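Support > Bhatt Home Textiles > Care Guide > Section 7

7. Washing and Drying Cushions, Covers and Towels

This section applies to all Kuden soft furnishings and bath textiles. Read the sewn-in label before the first wash. Where the label and this guide differ, follow the label.

7.1 Washing

1. Close all zippers and turn removable covers inside out.
2. Sort by color. Wash deep reds and pinks separately for the first 2 washes.
3. Select a gentle cycle with cool water and a mild liquid detergent.
4. Do not fill the drum more than halfway.

CAUTION: Do not use chlorine bleach. Bleach damage is not covered by the Drulcombe warranty.

7.2 Drying

1. Remove items promptly at the end of the cycle and shake them out.
2. Reshape filled items by hand, working from the seams toward the middle.
3. Tumble dry on low, or lay flat on a rack away from direct sunlight.
4. Check the filling after 10 minutes and break up any lumps.

NOTE: Filled items may feel dry on the outside while the center is still damp. Allow a full night before returning them to use. 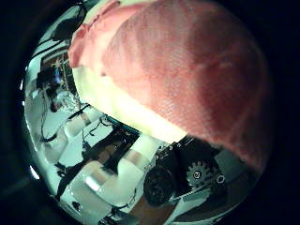
7.3 Storage

1. Store items clean and fully dry in a breathable cotton bag.
2. Do not use vacuum bags for filled items. Compression for longer than one season may flatten the filling permanently.
3. Refold stored towels every few months along a different line.

Replacement covers may be ordered by quoting part number 89 and the color name on the label.

Filed under: Laundry & Fabric Care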